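Cullarville Community Hall Adds Self-Serve Drink Station

The Cullarville Community Hall has placed a self-serve beverage dispenser in its main meeting room, the hall's management announced in December. The station is open to visitors during all regular hours, beginning at 9 in the morning, and replaces the pitchers formerly set out by kitchen staff before each event.

Funding came from a $3000 grant awarded by the Prurbridge Fund, which also paid for new glassware and two serving tables. The remainder of the grant will go toward repairs to the kitchen sink and the purchase of a second dishwasher rack.

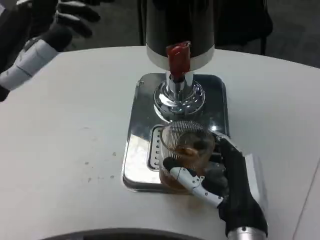
Visitors are asked to take a clean glass from the cart by the door and to return it to the gray bin after use. Glasses should stand over the drip grate while being filled. Paper cups will no longer be supplied, except at outdoor events.

"Our evening groups have asked for this for a long time," said Noreen Keane, manager of the hall. "People arrive straight from work, and they would like something to drink before the meeting starts."

Drinks are free of charge for registered groups. Other guests may leave a contribution at the front desk. The selection will change every 2 weeks, and suggestions may be submitted in writing to the office.

Groups of more than 10 that plan to use the station are requested to notify the office one day in advance. The station will be closed for cleaning during the last half hour of each evening.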